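Thread on moving house with a kitchen you didn't choose, while it's fresh. We got the keys to the place in Lonen in January and I kept notes on my phone. Posting them in case anyone else is buying somewhere with the appliances left in.

1/ The sellers left the fridge, the oven and the washing machine. This was in the contract as "white goods included" with no makes, no ages and no mention of condition. Our solicitor asked for a list. We got one the afternoon before completion, and it said "fridge, oven, washing machine".

2/ If you are at that stage now, ask for the model numbers early. They are on a plate inside the fridge, usually low down on one side, and inside the oven door. It takes the seller five minutes. With the number you can look up the age, the running cost and whether you can still get parts.

3/ The washing machine was a Fankhauser. It ran for two washes and then stopped draining. Filter was clear, hose was clear, pump was dead. The part was 246 including fitting. I paid it. A new machine of the same size was 665 and we had just paid for a van, a survey and a new front door lock.

4/ The repair man was in and out before lunch. He said to leave the door and the drawer open between washes and to use less powder than the box says. I had been filling the scoop to the top for years.

5/ Food next. We'd run everything down before the move, which sounds sensible, but it means you arrive with half a jar of mustard and no dinner. I'd do it differently. Keep back one proper meal's worth of things that don't mind a day in a box. Onions, rice, a tin of tomatoes, an aubergine.

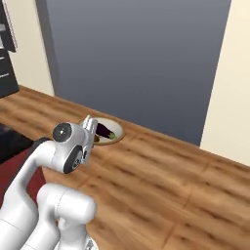 6/ Salt and oil should go in the same box as the kettle. Ours were in a box marked "kitchen misc" at the bottom of a stack in the back bedroom. We had plain rice the first night.

7/ Label the boxes on the side, not the top. Once they're stacked you can't read the top. Everyone says this and I still wrote on the top of every one until my sister-in-law came round and took the pen off me.

8/ Unpacking order that worked for us: beds, bathroom, kettle, one pan, one sharp knife, bin bags. Everything else waited. I had about a week of wanting to do the bookshelves first and I'm glad I didn't, because we moved them twice.

9/ Bins. Find out the collection day before you move. The council website had our street down as part of Jenberg, which it stopped being years ago, so the calendar I printed was the wrong one. We missed the first cardboard collection with a hall full of cardboard. Ask a neighbour.

10/ The fridge. Switch it on when you arrive and leave it a good few hours before you put anything in. If it has been moved or tipped, check the manual for how long it should stand first. Ours hadn't moved, but it had been off with the door shut and it smelt like it.

11/ What got rid of the smell: every shelf and drawer out, washed in the bath with warm water and washing-up liquid, dried, then bicarb in warm water for the walls and the door seal. The seal was the worst of it. Fold it back gently and wipe right into the groove with a cloth over a butter knife.

12/ There's also a drain hole at the back, at the bottom, and it had blocked. Cotton bud first, then a little warm water. If you find a puddle under the salad drawer this is probably why.

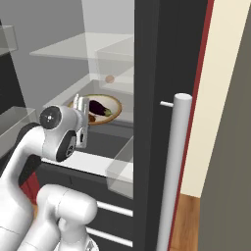
13/ Get a fridge thermometer. They cost next to nothing. You want it at 5 degrees or below. The dial on ours goes from one to seven and gives no clue which end is cold. I put the thermometer in a glass of water on the middle shelf overnight and read it before breakfast, then moved the dial a notch and did it again the next night.

14/ Someone has asked about energy suppliers. You start off with whoever the last people used, on a standard tariff that may not be a good one. Ours was Zidby. Take meter readings on the day you get the keys, with photos. They first billed us on an estimate and it took 20 minutes on the phone to put right, most of that on hold.

15/ Also find the stopcock and make sure it turns. Ours is behind a panel under the sink and it was stiff. We found this out on a quiet evening with no leak, and I'd recommend doing it that way round.

16/ Redirect the post for longer than you think. We did three months and I've already had to extend it. The bank was easy, the dentist was easy, the pension took a letter and then a second letter.

17/ For anyone asking about the oven: it works. The numbers have worn off the dial so we've put small dots of nail varnish at 160, 180 and 200, using an oven thermometer to find them. It runs hot at the back. I turn the tray halfway.

18/ Still to do: the loft hatch, the bathroom fan, and a drawer in the kitchen that only opens if the one above it is open too. I'll add to this when I get to the fan.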